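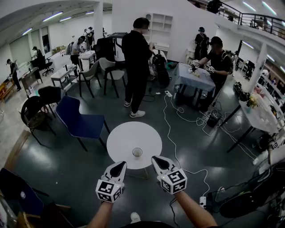 Small round table with the clear cup, power strips on the floor.

January, bench notes, card swap on Testis

Pulled the old graphics card out of Testis and put in the Vurkido. Board would not post on the first 2 tries. Reseated the card, moved the power lead to the other rail, posted fine. Don't know which of those fixed it, did both at once.

Driver install went through but the control panel reports 4 GB and the box says 8. Heffernan build of the BIOS is old - the release notes mention a memory size bug on this chipset. Flash it before blaming the card.

Ran the Zukberg render loop for 11 minutes with the side panel on. Frame time steady, fan loud from the start. Board power peaked at 136 W by the software reading. No wall meter on it yet.

To do:
flash BIOS, check reported memory again
repeat the loop with the panel off
swap the power lead back to the first rail and see if it still posts
old card goes in the anti-static bag, label it - last one sat on the shelf with no label and got tested twice

Log is in the Testis folder under render, second run only. First one got overwritten.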